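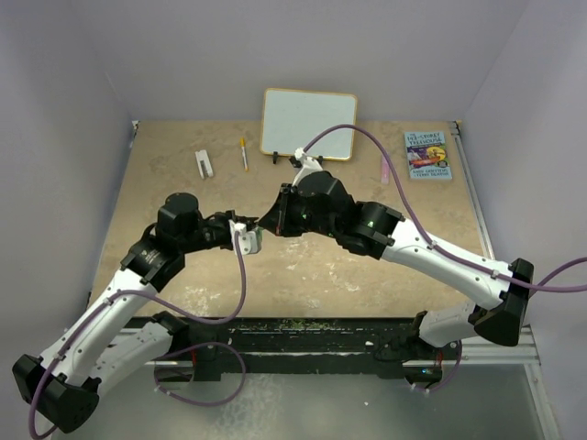 A small whiteboard with a thin yellow-gold border, a marker and a paperback copy of The 143-Storey Treehouse on a tan tabletop.

Category: Household objects / Desks and tabletops / Stationery

Table oddments

Table oddments (also desk oddments or, in the old market towns near Hullcombe, simply "bits") are the small, useful and not very closely related things that gather on a table in everyday use. The term normally takes in writing things, fasteners, keys, cables and reading matter, and leaves out anything that belongs to a meal. An oddment is usually small enough to be picked up in one hand, and it nearly always has a proper home somewhere else in the building, though it may be a good long while before it gets back there.

Name and use

"Oddment" first meant a leftover piece of something, such as the end of a roll of cloth or a single tile, and drapers and wool shops still use it that way. The looser household sense grew up alongside it and is now the one most people have in mind when they speak of a drawer of oddments. The Hulier Dictionary of Household Words gives the two senses separate entries, and adds rather fondly that a thing is only an oddment for as long as it is out of place — once back in its drawer, it is a stapler again.

Common kinds

Small whiteboards. The tabletop whiteboard is a descendant of the school slate and does much the same work: shopping lists, sums, messages for whoever comes in next. Some have a stand or feet, and many are simply leaned against the nearest wall. A plain border helps to protect the edge of the board, which otherwise tends to chip at the corners. Most are wiped with a dry cloth, and old writing that has been left for weeks may want a drop of proper cleaning fluid and some patience.

Markers. A dry-wipe marker looks a good deal like a permanent one, and mixing up the two is probably the commonest small misfortune of the home office. Going over the permanent line with a dry-wipe pen and rubbing it away while fresh will often lift it. Markers are best stored lying flat, so that the ink stays evenly spread along the felt, and they should always be capped firmly.

Staplers. Staples are sold by size, and the "26" in the common 26/6 refers to the thickness of the wire, the second figure being the length of the leg in millimetres. It is well worth writing the size on a scrap of tape and sticking it underneath the stapler, as the box of refills has a way of parting company with it.

Paperbacks. Children's paperbacks turn up on tables more than most books do, being read in snatches and put down wherever the reader happens to be. They don't mind being stacked, but they do suffer from being left open face down, which cracks the spine and in time lets the pages go.

Cables. Loose cables are often counted with oddments even when they are plugged in at one end. Bright colours are a help in telling one from another, and a soft tie does less harm than a tight knot.

Keys and key tags

Keys are the oddments most often looked for and the ones most often buried. A plastic tag in a strong colour makes a key much easier to spot on a pale or worn surface, and it gives the fingers something to take hold of. Tags with a paper insert can be written on, although many households prefer a colour code, so that a lost key doesn't tell its finder which door it fits. The wire ring should be checked every so often, as thin ones can spread with use.
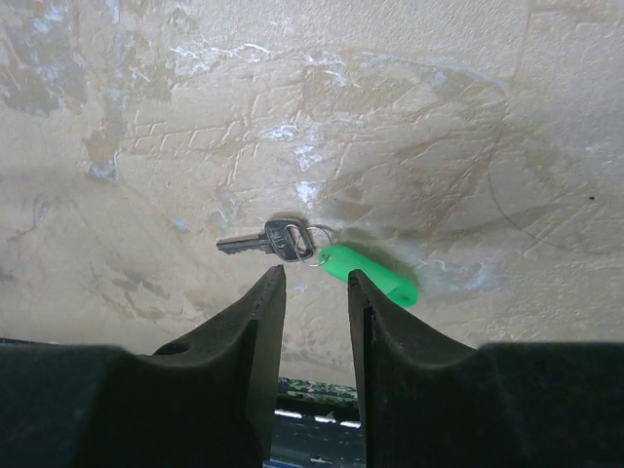

Is it better to keep keys in a dish or on a hook?

A hook suits keys that are used daily, because a gap on the rail is noticed straight away, while a dish is kinder to spare keys that only come out now and then.

Tidying

The usual advice is to clear the whole table once a week and put back only what is truly wanted there. The Culska method, named after the town where it was taught at evening classes, is gentler: it allows 2 trays, one for things in use and one for things on their way home, and the second tray is emptied each December whether anybody feels like it or not. The Hutchins tray, shallow and divided lengthwise, was made with this in mind and is still found in second-hand shops.

Related articles
Drawer dividers
Key rail
School slate
Hutchins tray
Staple sizes
Bookmarks and page holders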